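Notebook, advent candle bench, July

Working up beeswax blends for the Vaughan chapel advent sets. The candles have to last all four Sundays plus Christmas Eve, and last year's purple ones slumped before the third. Meirion Sayce wants a decision before the wicks are ordered.

Blend A: straight beeswax, no additive. Blend B: beeswax with 9 percent stearic acid. Both poured at 3 molds each, cotton square-braid wick. B released cleanly. A stuck in two molds and needed the freezer.
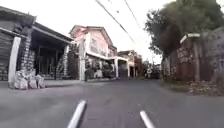
Street, overcast, looking straight ahead.

Purple dye is the weak point. At the strength on the Clelent sheet the color goes brown in beeswax — yellow base, as expected. Ghazal suggested bleached wax for the purple and rose candles and natural for the white one, overdipped. Tried one overdip. Skin came out uneven near the shoulder; dip was too slow. Repeat with a quicker withdrawal.

Burn log so far: B holds a level pool and does not drip with the sanctuary fan off. With the fan on low, it gutters on the downwind side. Wyn Rosser says the fan is never on for the lighting itself, only for the carols after. Still counts as burn time.

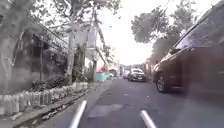 Does the rose candle need the same burn life as the first purple one?
It can be shorter. The rose is first lit on the third Sunday, so it misses 2 weeks of services.

Same diameter for all of them anyway, or the Trevosa ring won't grip. Cut the height after the first burn, if at all.

Stock: 3000 g bleached pellets on the shelf, which covers the chapel set and the spare. Wick is short. Eifion has the supplier's number. 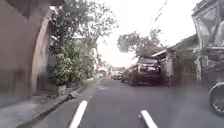
and the order should go in with the brass followers, which are on the same account. Followers would also fix most of the guttering in B, so test one before changing the wick size again. Label the blend A stubs and keep them for the overdip trials.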